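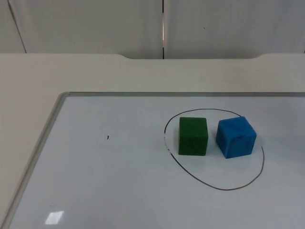 ## 4. What viewers keep between seasons

By the time a drama comes back after a long break, a good part of its audience has forgotten most of the plot. We went into this part of the study expecting as much, having both watched and lost track of a great many serials ourselves, but we had no clear idea of which pieces would survive. The series we chose, *Rellum*, suits the question well. Its first season gives the lead character, a ferry captain in the harbor town of Zirkton, a brother who died before the story begins, and it tells us so in a handful of short scenes spread over the whole run. The brother never gets an episode of his own. He gets a coat on a hook, one phone call the captain won't finish, and a few lines near the end.

We gathered 1,000 viewer diaries from people who had watched all three seasons on Utia as they came out, and set beside them 2,000 forum posts and 100 recap articles. The diaries were written freely, with a single prompt before each new season asking people to put down whatever they remembered. Some people wrote a line. Others wrote several pages, with side trips into their own families, and we are very grateful for those (they were a pleasure to read, even where they were hard to code).

### 4.1 Small scenes and large ones

The storm that closes the first season was by far the most expensive thing in it, and the recap articles treat it as the main event. The diaries are less sure. Many writers mention the storm only in passing, often getting the order of things wrong - who was on the boat, who was waiting on shore - and then turn to the coat on the hook and describe it with real care. They remember that the captain moves it and puts it back. A good number remember what she is doing with her other hand, and a few remember her holding a cup, although there is no cup in the episode.

We don't want to make too much of this. A scene that comes back several times has more chances to stick than one that plays once, however loud it is, and the coat appears in the opening titles from the second season on. Still, the warmth of the writing is hard to miss. People who could not recall the name of the ferry wrote about the brother as if they had met him.
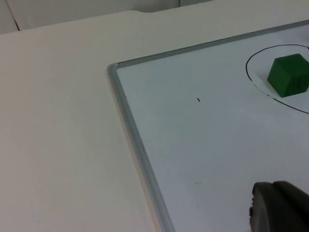
*J. Wouters*

My own reading of the diaries, which my coauthor shares only in part, is that viewers hold on to backstory when they have had to do some of the work themselves. The brother's death is never told straight through. We hear that he left early one morning in November, we learn much later that the captain was supposed to go with him, and the two facts are a full season apart. Anyone who puts them together has made something, and people tend to remember what they have made. The forum posts bear this out to some extent. The longest threads are the ones where viewers lay the hints side by side and argue, very politely for the most part, over whether the captain blames herself or their father.

It's also fair to say that the forums attract people who enjoy that sort of puzzle, and a quieter viewer may have been every bit as moved without feeling any need to post. That is one reason we leaned on the diaries wherever the two sources disagreed.

### 4.2 The part played by recaps

Recap articles came up often in the diaries, usually with some affection. Many viewers read one or two before a new season and said so. What we had not planned for was how closely their own wording followed the recaps afterward. When an article called the brother's story "so sad," the phrase turned up in diary after diary, and it pushed out the more mixed feelings the same people had written down earlier - irritation with him for leaving, in several cases, or relief that the captain had stayed behind. We come back to this in the discussion, where it matters for how we treat the diaries written before the third season.

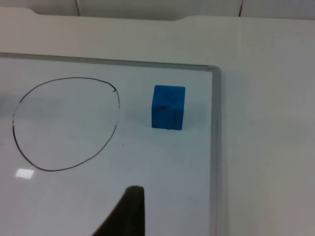

**Figure 3.** Whiteboard with a marker circle and a small blue cube.

Diaries from viewers who read no recap at all are fewer and, on the whole, shorter. They have more mistakes in them about the plot. They also keep the earlier feelings more or less as they were, and it was in this group that we found most of the remarks about the unfinished phone call, a scene the recap writers in our set hardly ever mention. The coding scheme for these diaries is the same one used in Section 3, with a separate label added for scenes remembered only as a sound or a voice.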